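Can a machine tidy a sideboard yet?

My mother cleared a sideboard every Saturday of her working life and never once thought of it as skilled work. 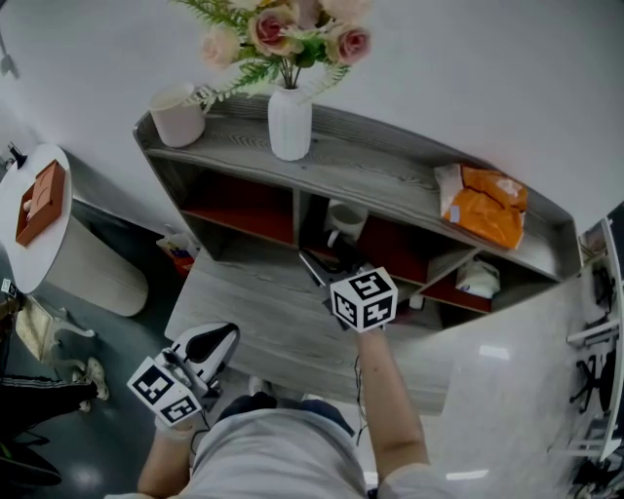

I have been reading claims about household robots for long enough to have grown wary of them. The claims come in two kinds. One says the general home helper is a couple of years off, and has said so for as long as I can remember. The other says it will never happen, because a machine has no common sense. I think both are wrong, and the reason is easier to see if you stop talking about housework in general and look at single chores.

Take putting things back where they belong. A mug goes to the kitchen. Cables get wound up and put in a drawer, or left alone if they are plugged into something. A vase of artificial roses stays where it is, but has to be lifted if you want to dust under it. A half-open packet might be rubbish and might be somebody's lunch. Each of these is a small decision followed by a small movement, and a person does both without noticing.

The movement has come on a great deal. Picking up a mug by its handle or its rim is something a decent arm with a decent gripper can now do most of the time, provided it can reach and the light is reasonable. Much of that comes from people doing the job themselves with a gripper in the hand, over and over, so that the machine has something to copy. It is dull work and I have respect for those who do it. It has moved things along faster than the clever schemes I used to read about.

Cables are another matter. A cable has no fixed shape, it catches on whatever is next to it, and pulling one end does something unexpected at the other. The same goes for thin bags, and for cloth of any kind. I would not trust any machine I have seen to clear a tangle of leads from a low shelf without dragging something off with it.

Then there is reach. Our furniture was made for people who can crouch, lean and put a hand round a corner. An open compartment near the floor is easy for us and awkward for an arm fixed to a wheeled base, which has to get low, stay clear of the shelf above and see past its own wrist. Round side tables, chair legs and office chairs that never stand in the same place twice make it worse.

Last August I spent a morning at Carnomside, where Rerell had a tidying machine on trial in a shared office. It was set going on a run of shelves with 9 objects to put away. It managed most of them, slowly, and stopped twice to wait for help. The staff were fond of it. They had also, without being asked, begun leaving their mugs with the handles facing outwards. That is worth keeping in mind when you read a success rate. Some of the work had been done by the people.

Shop floors are further along, and for dull reasons. At the Carroll warehouse the bins are all the same size, the floor is flat, and anything the machine drops is somebody's job to pick up. It handles up to 200 items an hour on a good shift. The same machine in my front room would be beaten by the rug.

Cost comes into it too. The Bando arm, which is the one I am asked about most, is priced at £2,159 without a base, and a base is what you need if it is to go anywhere. For that money you could pay a person to come in for a couple of hours a week for a good part of a year, and they would do the bathroom as well.

So my answer is a limited yes. A machine can put away a mug, a cup or a firm box from a surface at a sensible height, if you don't mind waiting. It can't yet be left alone with a full cabinet in an ordinary room. I would like to see makers say as much on the packaging. List the chores one by one, say how often each goes right, and say who had to step in - buyers can work out the rest for themselves.

I'd buy one that could only load the dishwasher, if it did it every night and didn't chip the plates.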